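Right, desk day. I have been promising myself this since August and today I am finally doing it, so you lot are coming with me. A thread!

1/ Some background. I work from the small back bedroom and I have one desk, a flat-pack thing from Kidia that I bought in a rush and have grown very fond of. It does everything. Work, wrapping presents, sewing, eating toast over the keyboard (sorry, keyboard).

2/ The trouble is that anything with no home in this house ends up in that room. Post, batteries, a bag of curtain hooks, the good scissors, the bad scissors. I stopped being able to put my elbows down somewhere in the spring.

3/ So, rule one: everything comes off. Everything! I've tried tidying round things before and all I do is make neater piles. This time it all went on the bed in the next room, which means I HAVE to finish before I can go to sleep tonight.

4/ It took 19 trips. I had the radio on and a cup of tea going cold on the windowsill and I quite enjoyed it, to tell you the truth.

5/ Found along the way: the spare key, a birthday card I wrote and never posted (oh no), a Nerkano catalogue with half the pages folded down, and 3 tape measures. I bought a fourth one last month – you can imagine how I feel about that.

6/ Then a good wipe. I use a cloth wrung out in warm water with a tiny drop of washing-up liquid, then a dry tea towel straight after. Somebody gave me a bottle of Plindia polish and it smells lovely but it leaves everything a bit slippy, so that's gone under the sink.

7/ And look, wood grain! I had forgotten how pale it is. I stood there admiring it for far longer than a grown woman should.
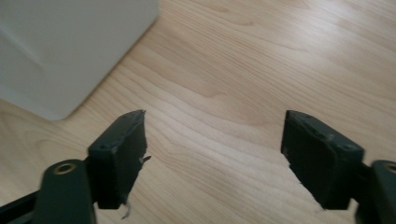

WHAT'S ALLOWED BACK

8/ I was strict. The lamp, the laptop, one pot of pens that have all been tested on the back of an envelope. The dead ones went straight in the bin and there were so many of them, where do they come from??

9/ Paper goes in a tray, and when the tray is full I have to deal with it. I know myself, so it's a very shallow tray.

10/ Cables were the worst bit. I've put the ones I use in a shoebox with a strip of masking tape on each one saying what it's for. The mystery ones have until Christmas and then they're going to the tip.

11/ The sewing things have moved to the landing cupboard. I'm a bit sad about it, because I like having them near me, but the pins were getting everywhere and I've had enough of finding them with my feet.

12/ A few of you asked about the drawers I mentioned last time. They're the Morris ones, the narrow set, and yes they do fit under the desk if you take the castors off. Measure first though!

13/ Still to do: the bed. It is covered. I'm having beans on toast and then I'm going back in.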